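November, late, kitchen table

I finally swam the whole length of Bralov without stopping!! Both ways! I know it's only a lake and I know there are people who cross it before breakfast, but in June I couldn't put my face in the water without coming up coughing, so tonight I'm allowed two exclamation marks and the last of the plum cake.

Going back to the start of the day so I remember it properly. Woke before the alarm, still dark, rain on the skylight. Lay there arguing with myself. The water thermometer thing on the club page said nine degrees yesterday, and nine is where I promised myself I'd start being sensible. Then I thought about the wetsuit hanging on the bathroom door, all that money, and got up. Porridge with too much salt in it. Tea in the big flask. Woolly hat, second woolly hat, the gloves that don't match.

The bus goes by the Zeren road now while they fix the bridge, and I love it, I hope they never finish. You come over the top and the whole valley opens up and there's mist lying in the bottom of it. The larches have gone that burnt orange color. A heron was standing in a flooded field like it had been told to wait there. I had the front seat and ate one of my sandwiches before we even got to the turnoff.

There were a handful of us at the jetty, all hopping about and complaining and grinning. Getting in was awful, it always is. First the ankles, then that dreadful moment at the waist, and then the back of the neck, which I had forgotten about since last week. I did my slow breaths, out through the mouth, and counted, and somewhere in the thirties my chest let go and it was just water again. Such lovely water too, brown like tea, and so soft you can feel it on your lips.

I didn't plan to do the whole thing. I meant to go to the first buoy and turn. But at the buoy I felt fine, and the next one didn't look far, and I had one of the paddleboards keeping alongside, so I kept going. What helped was the thing from the library book about looking at the hand as it goes in. I watched my hand go in, a white thing with bubbles coming off it, over and over. I sang in my head, the same verse of the same song, because I don't know the others. By the boathouse end I'd stopped thinking about how far it was at all. Touched the wall, turned round, swam home. It rained the whole way back and from underneath the drops looked like little silver nails.

205 strokes between the last buoy and the jetty. I want that written down. Back in the summer I gave up counting on that stretch because I had to stop and float three times.

Couldn't do up my own zipper afterward. Somebody did it for me and somebody else put a cup in my hands and I spilled half of it from shivering. I was so happy I must have been unbearable. Sat in the changing hut with my feet in the tub of warm water and talked and talked. There's a plan to go to Wanigasekara Point in the spring, where you swim out to the rock and sit on it and have a picnic that someone brings by kayak. I said yes before anyone had finished the sentence. It's twice as far as I've ever swum and there's a current. I have all winter!

Home by three. Hot bath, then soup, then I fell asleep on the sofa with my mouth open and woke up with a book on my face. Everything I'd taken with me smelled of lake. Towels, robe, both hats, the bag itself. I put on a load, and while I was at it I wrote my times in the back of this book and drew a wobbly map with the buoys on it. 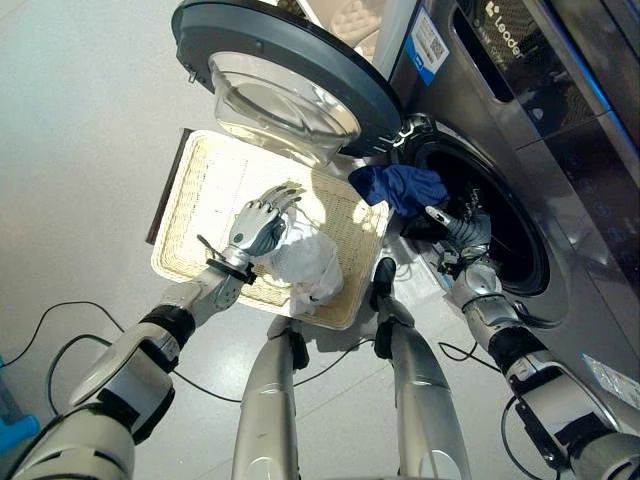 The Leader, door wide open. Lake laundry night.

I'm not going to be sensible about the hats, they can go in with the towels and take their chances. The wetsuit got rinsed in the bath with a capful of Plonider, which smells of eucalyptus and has left the whole landing smelling like a cough drop. I rather like it. It's dripping into the tub now, I can hear it from here.

Shoulders: sore, the left more than the right. I think I'm still pulling across myself on that side. Must ask about it. Small raw patch on the back of my neck from the collar, so more of the greasy stuff next time, and remember to wipe my fingers before touching the goggles.

Things to take next week: the other flask, a mat to stand on (the jetty boards were like ice), a banana, dry socks in a bag INSIDE the bag. Find the matching glove. Take the early bus again if it's still going round by Zeren, and sit on the left this time for the heron.

Cake's gone. It's blowing hard outside and I keep thinking of the lake out there in the dark with all that rain going into it. Bed now.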